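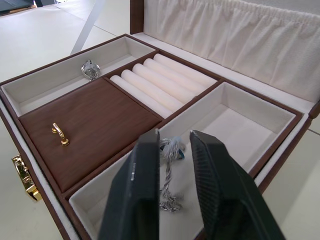 Do you need to be good at maths to enjoy a night at the roulette table?

You need to be able to add up in small numbers, and the croupier will do even that for you. What helps far more is knowing how much you've brought, how long you'd like it to last, and which bets pay what.

I learned that in Emthorpe, where a small casino called the Khosravi sits above the old bus station and opens its doors at two in the afternoon. I had walked past it for years. I imagined dinner jackets, or else rows of silent people feeding machines. Then one wet evening in November I went up the stairs with a friend and found a room of pensioners, off-duty nurses and a stag party from two towns over, all leaning in to watch one little white ball, and I was completely taken with it!

Roulette is a wonderful thing to watch before you ever put a chip down. The wheel turns one way, the ball goes the other, and for a few seconds the talk drops away. Then there's that clatter as it hits the metal diamonds set round the bowl, and everybody breathes out at once. I stood there for most of an hour with a lime and soda before I even asked where to change my money.

The person who got me playing was Forough Zamani, who has dealt at the Khosravi since it opened and now trains the new croupiers. She is quick and dry and has the most astonishing hands. She can cut a stack of twenty chips into fives without looking down, and she'll pay out a crowded layout while telling a man at the far end that he has his sleeve in the winnings.

"People whisper when they first come in," she told me over a coffee before her shift. "They think there's a secret. I say to them, ask me. I've got all night."

So I asked her everything. On a European wheel there are 37 pockets, numbered from nought to 36. Put a chip on a single number and a win pays 35 to one. Put it on red or black and it pays evens. The gap between those payouts and the true odds is where the house makes its living, and it comes to 2.7 per cent of what is staked over the long run. An American wheel has a second zero, which nearly doubles that. "If you've got the choice, play the single," said Forough, and she looked quite stern about it.

Her trainees spend weeks on the sums before they're let near a customer. They learn what she calls picture bets, patterns of chips around one number whose payouts have to be known on sight. She tried me on a few and I was hopeless. She also made me call "no more bets" to an empty table until I stopped sounding as if I was apologising (I never quite managed it).

There is a good deal of folklore in the room as well. One regular only bets when the ball has landed on black twice running. Another carries a notebook with 2,107 spins written in it, in tiny pencil figures, and he let me turn the pages. He has found nothing at all, he said cheerfully, but he likes the writing down. The wheel has no memory, so the next spin owes nothing to the last one, however long the run of reds on the display board. Forough has explained this to him many times. They are very fond of each other.

I've since been to bigger places. The Vusari, down on the coast, has 300 machines and a restaurant with a view of the harbour, and I had a lovely piece of hake there. The room has a different feel though, brighter and faster, and I missed the chatter. I've tried a live table online too, on a site called Horkix, where a real dealer spins a real wheel in a studio and you bet from your sofa. It's cleverly done and the dealer said good evening to me by name, but the spins come round quickly and it's far easier to lose track of the time. I played two rounds and went to put the kettle on.

My own way of doing it hasn't changed. I take £30 in cash, leave my bank card at home, and treat the money as spent the moment I climb the stairs, just as I would with a theatre ticket. Some nights it lasts until closing. Once it lasted eleven minutes, and I had a very nice chat at the bar instead. If you find you are chasing what you've lost, or keeping quiet about it to people at home, stop and talk to someone; every casino in the country should have leaflets and staff trained for exactly that conversation, and Forough says it's the part of the job she takes most seriously.

If you fancy going, go early. Most tables are quiet before seven, the minimum bets are often lower, and the croupiers have time to talk you through the layout. Take some identification, as you may well be asked for it. Wait until the dealer has cleared the losing chips and lifted the marker off the winning number before you place a new bet. And do stand and watch a few spins first, close enough to hear the ball.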